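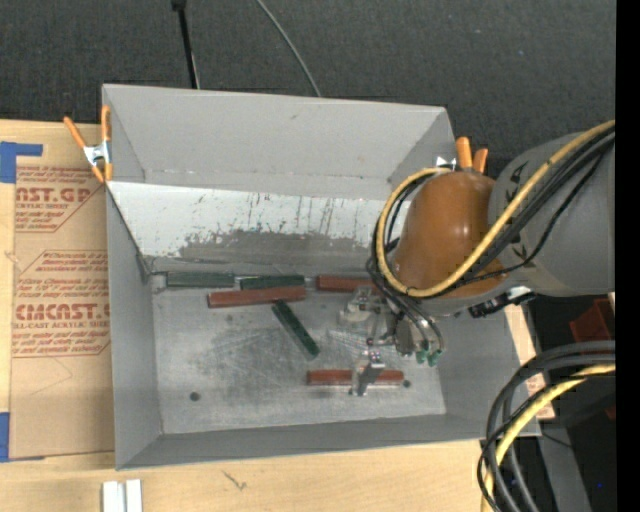 4. Setting up the Delance tile cutter

Read section 3 first if you skipped it. Most calls we get are from people who skipped section 3.

What you need on the bench before you start:
Delance cutter, model 1674
Scoring wheel (in the small bag taped under the rail)
Hex key, long one
Pencil, square, old towel
Safety glasses. On your face, not on the bench.

4.1 Mounting the rail

1. Put the base on a flat bench. Rubber feet down. Check for rocking.
2. Slide the rail through both end posts, stamped arrow pointing away from you.
3. Finger tighten the four post screws. Don't use the key yet.
4. Push the carriage end to end. Should glide. If it catches, loosen the far post a half turn and try again.
5. Now tighten with the key. Near post first, then far post.

Note: older bases (serial numbers below 2504) have slotted screws, not hex. Same steps, use a flat screwdriver.

4.2 Fitting the scoring wheel

1. Lift the handle all the way up and lock it. Red tab clicks.
2. Drop the wheel into the fork. Either side can face out.
3. Push the pin through, fit the clip.
4. Spin the wheel with a pencil tip. Not a finger.

CAUTION: wheel is sharp out of the bag. Keep the handle locked up whenever you are not scoring.

4.3 Setting the fence

1. Loosen the fence knob.
2. Set the square against the rail, bring the fence up to meet it.
3. Tighten the knob, check with the square again. The fence likes to creep when you tighten.
4. For narrow strips, read the scale at the left side of the pointer. Right side is for the angle gauge only.

Smallest strip this cutter will snap cleanly is 53 mm. Anything under that, use nippers or a wet saw. Pitemeo nippers fit the holder on the base, other brands mostly dont.

4.4 Test cut

Always do one on a scrap. Different glazes act differently, even in the same line.

1. Wipe the tile. Grit under the tile = crooked snap.
2. Glazed side up, tight against the fence.
3. Unlock the handle, lower until the wheel touches the far edge.
4. One pass, steady pressure. You want a thin even line and a light hissing sound. Crunching means too hard.
5. Do not go over the line a second time. Doubles the chips.
6. Lower the breaker foot onto the score, press down short and firm.

If the break wanders off the line: pressure too light at the start, or fence not square. Back to 4.3.
If corners crumble: worn wheel or too much force on teh foot.
If nothing happens: tile may be too thick. See the table in section 7.

4.5 Brick-format and thick tiles

Callumell long brick tiles and similar: fit the 2 spacer pads that came with the breaker foot, one each side. Score as normal. Press slower. Keep offcuts sorted by color as you go, saves digging later when you need a short end piece.

Fikre unglazed quarry tiles are out of range for this cutter. Wet saw only.

4.6 Finishing up

Handle up, locked. Brush chips off the base, towel over the rail. One drop of light oil on the wheel pin, wipe off the extra. No oil on the rail itself, it picks up grit and the carraige starts to drag.

Retighten the post screws after the first full day of cutting.

Next: section 5, angle gauge and diagonal cuts.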